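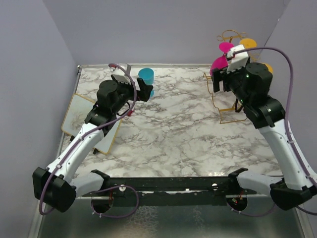
家の中の汚れで、いちばん後回しになりやすいのは、うっすらした汚れではないでしょうか。べったりついた油や、こぼしたお醤油なら誰だってすぐに拭くのですが、なんとなく曇っている、なんとなく灰色っぽい、くらいのものは目が慣れてしまって、気がつくと何か月もそのままになっているんですよね。写真の木枠の小さなホワイトボードも、白い面のところどころがうっすら灰色になっています。こういうくすみは乾いた布やイレーザーでごしごしやると、かえって広がってしまうことがあるので、今回はまずホワイトボードの話から始めて、そのあと台所のあちこちの「うっすら」へ進んでいこうと思います。長くなりますから、どうぞお茶でもいれてお付き合いくださいね。

ホワイトボードの灰色のくすみ

わが家では冷蔵庫の横にホワイトボードを掛けて、買い物の覚え書きや、切らしそうな調味料の名前を書いています。毎日書いては消し、書いては消しですから、だんだん全体がぼんやりしてきます。消したインクの粉がイレーザーに溜まって、それをまた塗り広げてしまうんですね。

私のやり方は、まずぬるま湯でよく絞ったマイクロファイバーの布で、上から下へ一方向に拭くだけ。往復させないのがコツです。拭いたら布の面を替えて、また上から下へ。これでたいていの粉は取れてしまいます。それでも残っている線は、消毒用のアルコールを布のほうに少し含ませて、そっとなでてください。板に直接吹きつけると、枠の隙間に入ってしまいますし、木の枠は塗装が白っぽくなることがあります（一度やってしまいました。輪じみのような跡が今も残っていて、見るたびにため息が出ます）。

古い線がどうしても消えないときは、その上から新しいホワイトボード用のペンでなぞって、乾かないうちに拭き取るという手もあります。新しいインクが古いインクをゆるめてくれるので、驚くほどすっと落ちますよ！ メラミンスポンジは表面に細かい傷がついて、次からもっと汚れが残りやすくなりますから、ボードには使わないでくださいね。

イレーザーのほうも、たまには面倒を見てあげましょう。層になってはがせるものは一枚はがす、布だけのものは台所用の洗剤でもみ洗いして、すっかり乾かしてから使います。湿ったまま使うと筋になります。

プラスチックのコップの曇り

さて、台所です。プラスチックのコップは軽くて割れにくく、子どもが来たときにも気楽に出せるので、私は陶器のものよりよく使っているくらいなのですが、ガラスと同じつもりで洗っていると、いつの間にか曇ってきます。

曇りには、大きく分けると水あかと、細かい傷と、油や茶渋の膜があります。見分け方は簡単で、曇ったところに薄めたお酢を含ませたキッチンペーパーを貼って、十五分ほど置いてみるんです。すすいで透き通っていたら水あかでした、ということになります。変わらなければ、次は重曹をぬるま湯に溶かしたものに浸けてみます。それでも白いままなら、残念ながら傷のほうでしょう。傷は元には戻りませんから、歯ブラシ立てや計量用に回してあげてください。私は植木に水をやるときに使っています。

なお、お酢と塩素系の漂白剤は、絶対に一緒に使わないでください。有害なガスが出ます。続けて使うのも避けて、日を分けるくらいでちょうどいいと思います。

洗うときは、やわらかいスポンジに洗剤をつけて、内側から。硬い面は使いません。底の角のところは指が届きにくいので、割り箸の先に古いガーゼを巻いて輪ゴムで留めたものを、私は流しの脇に一本置いています。見た目はまことに地味ですけれど、水筒の口のまわりや急須の注ぎ口にも使えて、もう手放せません。

洗ったあとの乾かし方

洗うところまでは皆さん丁寧になさるのに、そのあとで損をしている方がとても多いように思います。コップを布巾の上にぺたんと伏せて置くと、中の湿気が逃げませんでしょう。翌朝になっても内側に水滴がついていて、それがそのまま水あかになったり、においの元になったりします。

伏せるなら、下に風が通るようにしてあげてください。網でもいいですし、割り箸を二本並べた上に縁をのせるだけでも違います。ワイヤーのラックに脚のあるグラスを逆さに掛けておくのも、見た目がかわいらしくて、口がふさがらないのがいいところです。 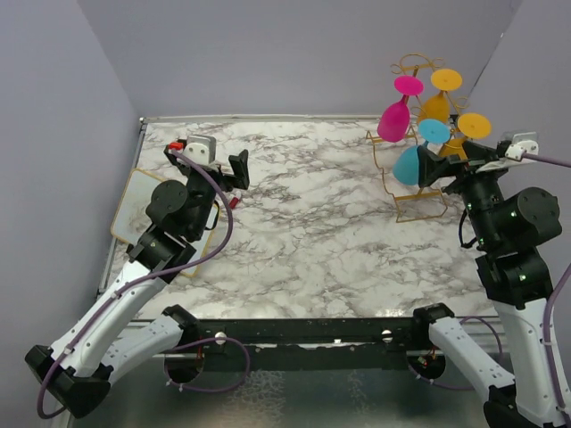
乾いたかどうかは、目よりも鼻のほうが確かです。しまう前に、コップの中をちょっと嗅いでみてください。なんとなくむっとするようなら、まだ早いということ。口を上にして、もう少し置いておきましょう。梅雨から八月にかけては、私は夜に洗ったものを朝までしまわないことに決めています。戸棚の戸も、朝ごはんの支度のあいだだけ開けておくと、中の空気が入れ替わって、あの独特の戸棚のにおいがしなくなります。

それから、重ねてしまうときの話をもう一つ。プラスチックのコップどうしを深く重ねると、抜けなくなることがありますよね。無理にひねると傷がつきますから、上のコップに冷たい水を入れて、下のコップをぬるめのお湯に浸けてみてください。しばらくすると、すぽんと抜けます。熱湯は変形することがあるのでいけません。はじめから間に小さく切った紙をはさんでおけば、こんな騒ぎにもならないのですけれど、忘れてしまうんですよね、これが。

金属のラックや水切りかごのざらざら

コップがきれいになると、今度は置き場所のほうが気になってくるものです。針金を曲げて作った細工のあるラックは、線と線が交わるところや、くるりと巻いたところにほこりと水あかが溜まります。布で拭こうとしても引っかかるばかりで、私も長いこと見ないふりをしていました。

いい方法を教えてくれたのは、以前同じ団地にいたケッサラー・ウィリヤさんです。古くなった軍手を両手にはめて、ぬるま湯に浸して絞り、指でつまむようにして線をたどっていく。たったこれだけ。曲がったところも指なら追いかけられますし、テレビを見ながらでもできてしまいます。仕上げに乾いた軍手にはめ替えて、もう一度同じようにたどれば、水気も残りません。軍手は一組129円のもので十分、穴があいていないほうがもちろん快適です。

色をつけた金属は、めっきのこともあれば塗装のこともあって、見ただけではなかなか分かりません。お酢やクエン酸、研磨剤の入ったクリームは、裏の目立たないところで試してからにしてください。私は銀色の水切りかごにはクエン酸を使いますが、色のついたものは水拭きと、薄めた台所用洗剤だけで済ませています。

茶渋、まな板、ふきん

茶渋には重曹、とよく申しますね。小皿に重曹を出して、濡らした指の腹につけ、くるくるとなでるだけで落ちます。ただ、金彩のある器や漆の器には使わないでください。うちの湯のみは毎晩使うものなので、週末にまとめてやろうとするとつい億劫になって、結局三つめあたりで飽きてしまいます。飲み終わったらすぐ水を張っておく、それだけでずいぶんつきにくくなりますので、掃除が苦手な方はまずそちらからどうぞ。

まな板は、使う前に必ず水で濡らすこと。乾いたままだと肉や野菜の汁がしみ込んでしまいます。肉や魚を切ったあとは、最初からお湯をかけず、水と洗剤で洗ってから熱いお湯を回しかけます。先にお湯だとたんぱく質が固まって、例の「うっすら」が残るんです。母がよく言っていたことですが、若いころは聞き流していました。

ふきんのくすみには、酸素系の漂白剤を49度のお湯で、と私は決めています。なんだか半端な数字でしょう。給湯器を50度に合わせると、洗い桶に溜めたところで温度計がちょうどそのあたりを指すものですから、そのまま手帳に書いてしまったんです。ひと晩は浸けずに、三十分で引き上げてすすいでください。色柄ものは色落ちすることがありますので、最初は隅のほうで試してからお願いしますね。

読んでくださった方から、木のしゃもじの黒ずみはどうしたらいいですか、というお便りもいただいています。今ちょうど、うちのしゃもじで二通りのやり方を試しているところなので、落ち着いたらまた書きます。急ぎの方は、目の細かい紙やすりで木目に沿って軽くこすり、よく洗って、日陰で立てて乾かしてみてください。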